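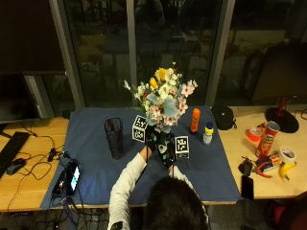 Flower task at the bench, glove rig on, with a marker cube on each side of the bouquet.

Progress report to the Oltberg Makers Fund
Project: Stendow, a flower-handling arm built in a shared workshop
Report date: 2025-08-28

We're really pleased with where this has landed since our last update. The gloves are built, they stay on, and we've moved from stacking blocks (fine, but dull) to the job we wrote in the application, arranging flowers in a vase. Artificial flowers for now, so the same stems can be used session after session.

Recording
The total stands at 1018 takes, against a target of 2000 for the full grant period. Each take is capped at 30 seconds, which suits the vase task nicely once you've had a bit of practice. We did lose a batch in the early days when the clock on the right glove drifted away from the one on the overhead camera. Both now start from a single trigger and the drift hasn't come back.

The blue cloth was a cheap fix that we should have tried months ago! Our tracking software, which we call Virk, kept getting confused by the wood grain of the desk. With a plain coloured background under the bouquet it finds the gloves far more often, and the marker cubes give it something steady to line up against.

Hardware
The sensor module on the glove is our third housing. The first two cracked at the cable exit, so this one has a thicker wall there and a small loop for strain relief. The cable is still a nuisance. It tugs when you reach across the desk, and everyone who has worn the glove has grumbled about it. A wireless version is on the list, but we'd sooner finish the takes first.

The arm itself is bolted together and moves through its full range at low speed. Its wrist motor runs hot, and Flosix have agreed to swap it under warranty.

Spending
We're under budget on electronics and slightly over on glove material, having gone through more pairs than planned. No change to the overall amount is requested.

Coming up in September
Fit the replacement wrist motor and rerun the heat test.
Record vase takes with new stem shapes, including some floppy ones.
Play back the first recorded motions on the arm, with no flowers in the way to begin with.

That last one is what we've all been waiting for, and you're very welcome to come by the workshop and watch. Receipts and the parts list are attached separately.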